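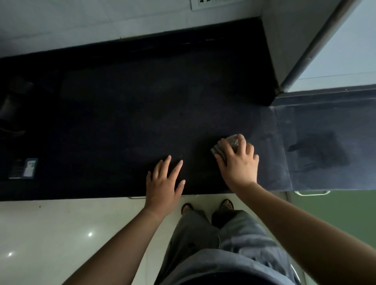
4. Setting up a parcel sealing station

Semus bench sealer, Flarkthorpe food parcel depot. Revised 1/19/23.

4.1 Place the sealer on a level bench, at least 20 cm from the wall.

4.2 Check that the power switch is at 0. Plug the lead directly into a wall socket.

CAUTION: Do not use an extension reel.

4.3 Fit the Ondamus bag guide to the front rail and tighten both thumbscrews by hand.

4.4 Set the dial according to the bag in use:
Rice and lentils, thin bag: 7
Flour, lined bag: 8

4.5 Switch on. Wait for the green lamp before sealing.

4.6 Seal one empty bag and pull the seam. If it opens, raise the dial by one step and repeat. If the film has melted through, lower it by one step.

CAUTION: The sealing bar stays hot after the lamp goes out. Keep fingers behind the guide.

4.7 Stack sealed bags flat in a Zoubi crate, to a maximum of 32 per crate. Close the lid and attach the delivery label to the short side.

Note: Sealing strips are replaced every March. Report a scorched strip to the shift lead and take the sealer out of use until a new one is fitted. See section 6.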